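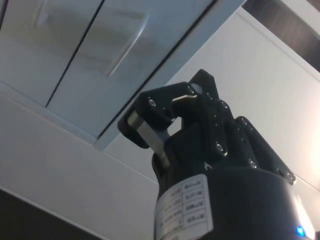 Noswood brings its white cabinets back, and I'm very pleased about it

For release: 20/07/2024

I've been putting off writing this until I could say it with a straight face, but the plain white cabinet is back in the Noswood range from today. Yes, plain. Yes, white. We stopped making it in April last year to clear room on the bench for coloured fronts, and I have been answering letters about it ever since (1,348 of them, if you count the emails, and our office does).

So we've given in, happily! The new version is called the Plaltero, and it comes as a wall unit or a floor unit. Both go together with the same bag of fixings, so if you've built one you'll manage the other over a cup of tea. The wall unit is the one I have at home, over the worktop, full of mugs and the good biscuits. The floor unit is deeper and takes big pans, a mixer, the cat food, whatever you've got that never seems to live anywhere.

People who had the old cabinet will want to know what's different. The shelf pegs are longer, for a start. The old ones were a bit mean and I had one shelf of mine slide down on to a row of jam jars, so I took that rather personally. There are more peg holes up the sides too, closer together, which means you can set a shelf just above your tallest cereal box and stop wasting all that air. The back panel now slots in from the top. On the old one you had to nail it, and I know from the letters how many of you nailed it on upside down.

The doors will hang left or right, and you can change your mind later. We've kept the old handle spacing, so if you already own Noswood handles they will fit straight on to a Plaltero door. Handles aren't included, and we'd sooner say so here than have you find out on a Saturday sort of afternoon with the shops shut.

The wall unit is £327 and the floor unit costs the same, because the difference in price came out so small that we couldn't face printing it. Spare shelves are £20 each. Every cabinet has a guarantee of two years on the hinges and the pegs, and we'll post out replacements without asking for the old ones back.

Both units are being made at our Prarnumance workshop, where the coloured fronts will carry on as well - I've had worried messages about the green, and the green is safe. Orders can be placed through our own shop from this morning, and the Hlongwane showroom has a full run of wall and floor units set up as a kitchen corner. Do go and open the doors. Take your biggest pan along if you're not sure it'll fit, they won't mind in the least.

A word on fitting. The wall unit needs to go on to something solid, and the rail in the box is meant for brick or block. For a stud wall, please ask us for the other rail, which is free but has to be requested when you order. If you've already ordered and forgotten, just ring and we'll put one in the post. The instructions have been redrawn with much larger pictures and the steps are on one side of the sheet only, so there's no flipping it over with a screwdriver in your teeth.

Cleaning is a damp cloth and a drop of washing-up liquid. Please keep scouring pads away from the doors.

Notes for editors

The Plaltero cabinet is available in white only. Measurements, fitting sheets and loan units for kitchen and home pages can be requested from the Noswood press desk. Trade orders go through the Prarnumance office, and delivery dates are confirmed when the order is placed.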